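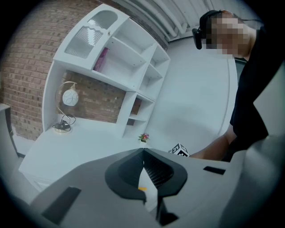 Fitting and leveling a desk hutch

This guide covers a freestanding desk with a separate hutch: a cabinet door on one side, open shelves beside it, and a column of cubbies. The steps were written for the Uneo desk but apply to most units of the same layout. Allow two hours. One person can do the alignment; lifting the hutch takes two.

Before you start

Clear the desktop and all shelves. Take out the drawers if the desk has them and stack them in order, so each one returns to its own runners. Unplug the lamp and coil the cord away from the work area.

Tools and materials

Screwdriver to suit the connector screws
Spirit level, 600 mm
Tape measure
Pencil and masking tape
Felt pads
Plastic shims, assorted

A 1000 mm level is too long to sit inside the recess. Do not use a power driver on the connector screws. The inserts in the desktop strip easily, and a stripped insert means a new hole.

Step 1. Level the desk

Set the desk in its final position. Tile floors are seldom flat across the full depth of a desk, and a low corner at the floor shows up as a leaning hutch at the top. Place the level along the front edge, then front to back at each end. Shim under the low legs until the bubble stays centered in both directions. Trim the shims only after the hutch is on.

Step 2. Mark the hutch position

Measure in from both ends of the desktop and mark the hutch footprint with masking tape. Keep the back of the hutch flush with the back of the desk. If the wall behind is brick, leave a small gap so that the mortar joints do not push the frame forward at one side.

Step 3. Seat the hutch

Lift from the uprights, never from a shelf or the door. Lower the back edge first, then the front. Check the footprint against the tape on both sides before any screw goes in.

Step 4. Drive the connector screws

Start every screw by hand and give each a few turns before tightening any of them. Then tighten in a diagonal order. Stop when the head seats.
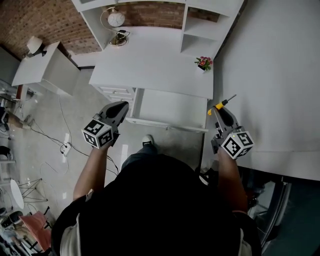
Screwdriver in the jaws of the right hand-held gripper, at the desk. Lamp and plant are on the desktop.

Step 5. Check the frame for square

Measure the recess corner to corner in both directions. The two readings should match. If they differ, loosen the screws on the side with the longer diagonal, push the frame over and retighten.

Step 6. Adjust the cabinet door

Close the door and look at the gap along the top. If it widens toward the knob side, raise that side with the adjusting screw on the lower hinge. Turn a quarter turn at a time. With glass panels, hold the door by the frame and do not press on the pane.

Step 7. Anchor and reload

Fix the wall strap supplied with the hutch, using plugs rated for the wall material. In brick, drill into the brick and keep clear of crumbling mortar. Load the lower shelves first. Return the lamp last and route its cord behind the desk.

Recheck the screws after 2 weeks of use.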